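Shelf-Pusher Trays for Canned Drinks: Frequently Asked Questions

Verau Shelf Fittings - Technical Support. Page last revised 12 Feb 2020.
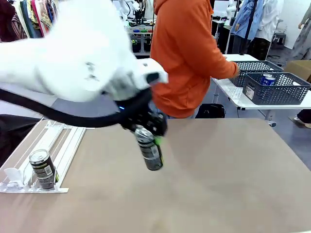 A white pusher tray on the bench with one can standing in it and a second can held above the table.

General

What is a shelf-pusher tray?
A flat rack with parallel rails and a front lip. Cans stand upright between the dividers and a sprung pusher behind each row moves the stock up to the lip. When the front can is taken, the next one moves forward into its place. The tray sits on an existing shelf and does not replace it.

Which trays does this page cover?
The Urken (single and double row) and the Niazi (adjustable row). Gravity-fed trays, which have no spring and rely on a sloped shelf, are covered on the Savden page. Some answers below apply to both kinds and say so.

Can a pusher tray be used in a chiller?
Yes. The Urken and the Niazi are both suitable for chilled cabinets. Neither should be used in a freezer. The spring coil stiffens and the return becomes slow and uneven.

Can sizes and fit

How do I know whether my cans will fit?
Measure the can at its widest point, which on most drinks cans is the body and not the lid. The row should be 2 mm wider than that figure. Less than this and the can drags on the dividers. Much more and the cans begin to stagger, so that two stand partly side by side and jam.

Can tall slim cans and standard cans share a tray?
They can share a tray but should not share a row. On the Niazi, set each row separately. On the double-row Urken both rows are the same width, so use one tray for each size.

Does the height of the can matter?
Only in two respects. There must be clearance above the can for a hand to lift it over the front lip; we specify 32 mm between the lid and the underside of the shelf above. Tall narrow cans also tip more readily than short ones, so the spring tension should be set lower.

Will the tray take bottles?
Straight-sided plastic bottles with a flat base, yes. Bottles with a petal-shaped base catch on the rails and are not recommended. Glass is not recommended in any sprung tray.

Setting up

Does the tray have to be fixed to the shelf?
No, but an unfixed tray will creep forward as cans are taken out. Fit the front brackets on any shelf used by the public. For bench work, training or checking a new can size, the tray may be left loose on a flat surface.

Which way round do the brackets go?
With the short leg under the shelf edge and the long leg against the tray. If the long leg is underneath, the front lip sits too high and cans are hard to lift out.

How level does the shelf need to be?
A slight fall towards the front does no harm. A fall towards the back works against the spring and the last two or three cans in the row may not come fully forward. Check with a spirit level laid along the rails, with the tray empty.

How do I set the spring tension?
1. Empty the row.
2. Draw the pusher fully back and let it return under control. Do not let it snap.
3. Turn the adjuster at the rear of the row to the middle mark.
4. Load the row with full cans and remove the front one.
5. If the next can stops short of the lip, go up one mark. If it strikes the lip and rocks, go down one mark.
Repeat steps 4 and 5 until the can arrives and stands still. The adjuster has seven marks. Most canned drinks settle between three and five.

Loading

What is the correct way to load a can?
Hold it upright by the body, lower it straight down just behind the lip and press back gently until the base is flat on the rails. Do not load at an angle. A tilted can puts its rim under the divider and will mark the label.

Can I load from the back?
If you can reach the back, yes, and it is the better method for stock rotation because older cans stay at the front. If you can only reach the front, take out the remaining cans, load the new ones and put the older ones in last.

Should the brand name face forwards?
This is a matter for the shop. Cans turn a little as they move along the rails, so a can faced up at the back will not necessarily be faced up when it reaches the lip. Face up the front can only.

Where should cans be kept while a row is being filled?
In an open basket or crate beside the shelf, at about waist height, with one product to a basket and a label on the front of it. Baskets with woven or slotted sides let chilled cans drain if they have been standing in condensation. Keep cans off the floor, as grit on the base scores the rails.

Can a part-filled row be left overnight?
Yes. A row holding one can works in the same way as a full one. The spring is not harmed by being at rest.

Faults

The front can leans forward over the lip.
Tension too high, or the lip is not clicked home. Press down on both ends of the lip until it seats, then reduce the tension by one mark.

The cans stop halfway.
Look for dried drink on the rails first. This accounts for most of the calls we receive. If the rails are clean, check the row width against the can.

The pusher does not return at all.
The coil has come off its post. It can be refitted on the Niazi. On the Urken the pusher unit is sealed and is replaced whole, part number 109.

The tray rocks on the shelf.
One bracket is higher than the other, or there is a ticket strip under one corner. Remove the strip and refit.

Cleaning and care

How should the tray be cleaned?
Warm water and washing-up liquid, with a soft brush between the rails. Rinse, and dry before refitting. Do not use bleach or scouring powder. The tray is not suitable for dishwashers running at over 70 °C.

May I oil the rails?
No. Oil collects dust and transfers to the cans. If the rails feel slow after cleaning, wipe them with a dry cloth and check the tension again.

How long do the springs last?
That depends on use. The warranty period was extended in June and the current terms are printed on the carton. Have the serial number ready when making a claim - it is moulded into the underside, towards the rear.

Questions not answered here should be sent to Marcelino Barroso, Technical Support, stating the tray model, the can diameter and the depth of the shelf.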